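Print this page | E-mail this page

Robot Learning, Handout 6
Simulated houses, and what they can't tell you
Notes by Lenka Jurčo, with corrections from Struan Moncrieff (he found several, and enjoyed it)

We left off in the middle of the Dudinon method, which is a grand name for a simple habit. You collect demonstrations in a simulator, you throw out most of them, and you train on what's left. The original write-up by Ákos Kerekes keeps 1,533 of 3,431 runs and spends one sentence on how the rest were discarded. Your homework is, in effect, to write the missing paragraph.

Recall the setup. A two-armed mobile robot works inside a rendered house. The policy gets the camera views and the joint positions and nothing else. It does not get a map. It does not get the door angles, although the simulator knows them perfectly well and would hand them over if asked.

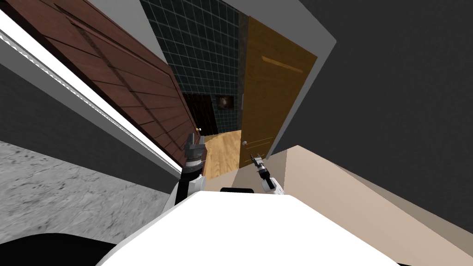

Why not simply give the policy the true door angle during training?

A policy given the true angle learns to lean on it, and a real house won't supply one. You can use the angle to score a run or to filter the data, as Kerekes does, as long as it never reaches the network's input.

Doors get a whole section in the write-up, and they deserve it. A doorway asks the base and the arms to agree about something, and in most of our baselines they have never been introduced. The usual failure is that the base turns while the arm policy is still planning for the old heading. Mostafa Hegazy's fix, which we call the Genari delay after the lab server it first ran on, holds the arm targets fixed until the base speed drops below a threshold. It is an ugly fix. It also beat everything else we tried that November, to the annoyance of people with nicer ideas.

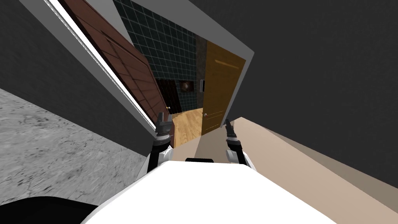

The threshold matters more than the delay. Set it too low and the robot dithers, creeping along at a speed that never quite counts as stopped. Set it too high and you have the baseline back, plus a parameter to explain in your report.

Now the wrist cameras. In class someone asked whether we need them when the head camera sees so much more. Try the ablation. Without wrist views our reaching score dropped hard on anything low, flat or under something else, and hardly moved on the rest. A head camera is a fine way to choose where to go and a poor way to judge the last few inches. 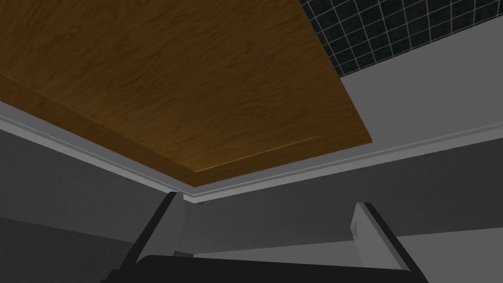
They have their own trouble, of course. A wrist view can fill up with one surface, and then a network with no memory has very little to go on. Rostislav Ondrejka stacks a short history of views to get around this. For the homework, use his default history length and leave it alone until the plain version runs.

On textures: change them between training and test. The Kopecký split does this for you, and holds out whole rooms as well. A policy that has learned "brown means reach" will look brilliant right up to that point.

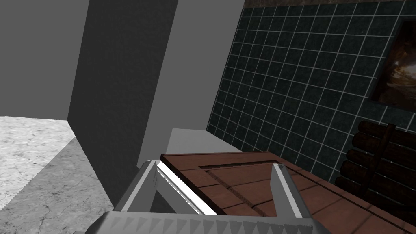 Fig. 4. Gripper open over the wooden lid, simulated view.

Homework. Take the Gukcombe subset (328 runs), write down a filtering rule before you look at any scores, apply it, and train twice with different seeds. Report both seeds, including the embarrassing one. If your rule throws out nearly everything, say so and hand it in anyway. Two pages is plenty.

This site uses cookies to remember your settings. By continuing to browse you accept their use.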